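# Setting up the arm station for a pick-and-place session

These notes are for club members at Clakham who are running the small printed arm for the first time. They cover one session from start to finish: getting the station ready, setting the home pose, teaching a simple pick, and saving your work so the Odton group can load it on their side. Plan on two hours if you have never done it before. You need to have read the safety sheet first.

## What you need

- The arm, with its cables already routed
- The servo power supply and the USB lead
- The club laptop with Kiltasix installed
- A light object to pick up, such as a short foam piece
- A mug or another tall object to act as an obstacle
- Masking tape and a pencil
- A dry cloth

Kiltasix is our own control script. The copy on the laptop is the one to use. If you have a newer version at home, leave it there until it has been tried on the bench.

## 1. Prepare the work surface

Clear off everything that isn't part of the task. Wipe the black board with the dry cloth and check that the base of the arm does not rock when you push it gently from the side. If it does, tighten the base before going any further. A loose base will ruin every position you teach after it.

Put the foam piece down first, well out in front of the arm. Then place the mug off to one side, far enough away that the arm can turn without touching it. Mark both spots with small bits of tape so you can put things back in the same place between runs. Pencil the date and your initials on the tape if another team is using the station after you.

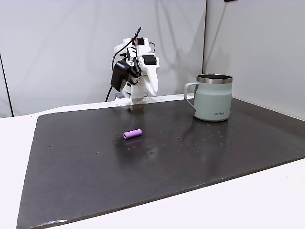 Leave the power off for now. With the power off you should be able to move each joint by hand through its whole range. Go slowly, one joint at a time, starting at the shoulder. Watch the cables as you do this. They should have enough slack at every joint that nothing pulls tight at full reach, and they should not drop low enough to drag on the board. If a cable catches, fix it now and go through the range again.

## 2. Power up and connect

1. Plug in the USB lead.
2. Start Kiltasix and wait for the prompt.
3. Hold the arm loosely so it can't fall.
4. Switch on the servo supply.
5. Type `scan`.

The scan should list every servo on the chain. If one is missing, switch the supply off, reseat the plug at that joint and scan again. Don't pull servo plugs while the supply is on. We lost a wrist servo that way in November and the replacement took three weeks.

Once they all answer, type `hold`. The joints will stiffen and you can let go.

## 3. Set the home pose

Home is upright, with the finger open and pointing down at the board. Type `release`, move the arm there by hand, then type `hold` followed by `sethome`. The script prints the raw position of each joint. Write these in the station log.

The shoulder should read between 330 and 352. Our usual value is 347. If you get something well outside that range, the horn has probably been put back on one tooth over. Take the screw out, lift the horn off, turn it by one tooth and try again. You can't correct this in software without losing travel at one end, and the next team will not know you did it.

## 4. Teach the points

A basic pick uses five points:

| Point | Where |
|---|---|
| P0 | Home |
| P1 | Above the object, finger open |
| P2 | Down at the object, finger open |
| P3 | Same as P2, finger closed |
| P4 | Above the drop spot |

For each one, type `release`, move the arm by hand, type `hold`, then `save P1` and so on. Keep one hand under the main link whenever the joints are released.

Teach P1 higher than you think you need. Most first attempts knock the object over on the way down, and the cause is nearly always a P1 that is too low or too far to one side. Look at it from the front and then from the side before you save it.

P4 should be on the far side of the work area from the mug. When you have done this task a few times you can move the drop spot closer and add an extra point to go around.
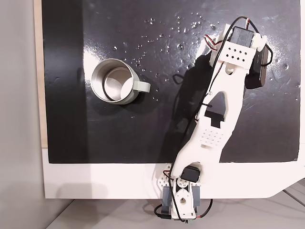 Run the points one by one with `goto` before you run them as a sequence. Use speed 20 for this. Keep a hand near the supply switch and your face away from the arm - it swings out further than it looks when it moves from P3 to P4.

If a point looks wrong, save over it. There is no need to start again.

## 5. Run the sequence

Type `run pick1 20`. The last number is the speed. If it goes through cleanly three times in a row, try 40. Going above 60 needs a second person at the switch.

Put the object back on its tape after every run. A small shift is fine for the finger, but it will hide a badly taught point, and then the sequence fails when somebody else runs it.

Things that commonly go wrong:

- **The arm stops partway and buzzes.** A joint is at its limit or is pushing against something. Switch off, support the arm, and check the last point.
- **The finger closes and the object slides out.** P2 is too high. Lower it a little and save P3 again as well.
- **The script says `buffer full`.** The log holds 1,000 lines. Type `clearlog` and carry on.
- **Everything is off by the same amount.** Someone has moved the base or reset home. Go back to step 3.

## 6. Save and shut down

Save the sequence with `export` and give it a name that includes your team and the task. Copy the file to the Lashari folder, which is the one both sites can open. Add a line to the readme there with the speed you used and the home values from your log. Odton has a slightly different table height, so they will need to teach P2 and P3 again, but the other points should carry over.

To shut down, send the arm to P0, hold the main link, type `release`, and lower it until it rests on the board. Switch off the supply and close Kiltasix before you unplug the USB lead.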